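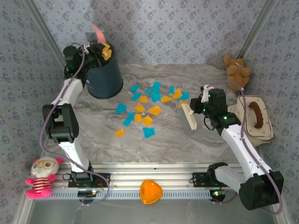

Fig. 1. Wallpaper with a small repeating motif, a marble-patterned tabletop, and torn paper in blue and yellow.

Wismont College
Interior Furnishing, Unit 721
Handout 4: Pattern, repeat and scale in wall coverings

Purpose of this handout

This handout supports the fourth lecture and should be read before the practical class at the Birholm workshop. It covers the terms used to describe printed wall coverings, the way a repeat affects the quantity ordered, and the effect of scale on a finished room. Hanging and paste are dealt with in Handout 5.

1. Motif, ground and repeat

The motif is the single figure from which a pattern is built. It may be a flower, a leaf, a bird or a plain geometric shape. The ground is the colour or texture on which the motif is printed. The repeat is the distance from any point in the pattern to the next place where the same point occurs, and it is normally measured vertically down the length of the paper.

Students often confuse the repeat with the size of the motif. A small motif can belong to a long repeat if it is turned, recoloured or spaced differently several times before the arrangement begins again. Always take the measurement from the label or the pattern book, and check it against the paper itself.

2. Types of match

In a straight match, the pattern lines up horizontally across each join, so that every length begins at the same point in the design. In a drop match, each length is moved down in relation to the one before it. The usual form is the half drop, in which the movement is half of the repeat. A free match needs no alignment at all and is found mostly in plain, textured and some striped papers.

A half drop leads the eye along a diagonal and tends to hide the joins. A straight match makes rows more obvious, and a ceiling that is out of level will show against them.

3. Estimating quantity

The rolls used in this unit are 53 cm wide and 10 metres long. Other sizes are sold, and the label must be read before any calculation is made. The method is as follows.

Measure the height of the wall from skirting to ceiling and add an allowance for trimming at both ends.
Round this figure up to the next whole number of repeats.
Divide the length of the roll by the result to find how many full lengths one roll will give. Ignore any remainder.
Measure the width of the walls and divide by the width of the roll, rounding up.
Divide the number of lengths needed by the number of lengths in each roll, and round up again.

With a free match the second step is left out. Offcuts may be used above doors and below windows, but they should not be counted on when the order is placed. All rolls for one room should carry the same batch number – small differences in colour between batches are hard to see on the roll and plain to see on the wall.

4. Scale and viewing distance

A small motif closely spaced will be read as a texture from across a room. Its colour blends with that of the ground, and a dark figure on a pale ground will make the whole wall appear deeper in tone than the ground alone would suggest. A sample should therefore be judged from the far side of the room as well as in the hand.

Large motifs keep their shape at a distance but are easily broken up by windows, shelves and chimney breasts. The Sanstead case study, issued last term, shows a large floral paper in a narrow hall and should be looked at again in this connection.

Where two patterned surfaces meet, as with a printed wall and a veined worktop, compare their scale and contrast before choosing. A regular repeat beside an irregular pattern is generally easier to live with than two regular repeats of similar size.

5. Reading and assessed work

Read the chapter on printed papers in the unit reader and the notes on the Whitfield sample books, which are held at the library desk and may not be borrowed.

The written report for this unit is 2,000 words, excluding drawings and tables. It is due in April. Estimates must show all working, with measurements in metric units.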